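Larkix Integrators Board > Mobile Manipulation > Faults and Safety

Left arm stops with torque fault during bin work, right arm keeps moving

hamel_bench
Posted 20/05/2019

Dual-arm mobile unit, Emon controller, stock hands. The task is waste handling: open the lid, hold it, reach in with the left, pick, withdraw. Since the March firmware we get a wrist torque fault on the left arm while the hand is inside the bin. The left arm brakes, as it should. The right arm does not. It finishes its current segment, which in our case means it goes on lifting the lid with the other hand still down in the opening.

Last week the lid hinge went and the bin was dragged against the left wrist. No injury, one cracked bin, one scuffed joint cap. Log shows 80 ms between the fault flag and the left brake, then almost 3000 ms before the right arm reports zero velocity.

Both arms are in the same motion group. I have checked this more than once.

tkr_09

Same group in the planner or same group in the safety config? They are separate files on Emon. The March update rewrote the second one on two of our units and left the first alone.

hamel_bench

Planner. I will pull the safety config tonight. The working position is below, left hand over the side and into the opening, right hand at the end of the lid.

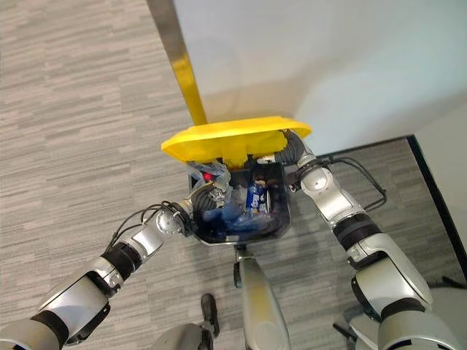

Ostrava_Dan writes that the grouping is a side issue and the torque limit is the thing to look at. With a limit of 5 Nm at the wrist, he says, any bag that snags on the rim will trip it, and he would raise the limit before touching anything else.

tkr_09

Disagree. Raising the limit hides the trip. The hazard is one arm moving after the other has faulted, and that is still there at any threshold. It just shows up less often, and with more force behind it when it does.

Ostrava_Dan

I did not say leave the grouping alone. I said the nuisance trips come first in the chain. Ours went from several a shift to none when we raised the limit, and the bags are the same thin plastic everyone uses.

linefault

How do you know they were nuisance trips? We had the same pattern at the Davham site and it was a worn cable at the left wrist. The loop rubs when the hand is pitched down. Torque reading spikes, arm faults, looks exactly like a snag. Check the raw channel before you change a limit.

hamel_bench

Safety config pulled. tkr_09 is right on the file. Left arm is group 1, right arm is group 2, and cross-group stop is set to "finish segment". It was "immediate" in our January backup. I did not change it and the release notes do not mention it.

Set it back to immediate and ran 30 forced faults with an empty hand. Right arm stopped on every one. Have not repeated it with a load.

Raw torque channel is noisy on the left, clean on the right. Ordering a cable.

tkr_09

Run it again with the lid held. Immediate stop under load sags a bit on ours before the brake takes it, enough to matter if the other hand is underneath.

Ostrava_Dan

Fine on the cable. I still think the limit is too low for bags.

linefault

Please report the config change to Larkix support with both files attached. We did, and were told it was a local edit. More than one ticket would help.

hamel_bench

Ticket is in. Unit stays locked out until the cable is fitted and the loaded test is done.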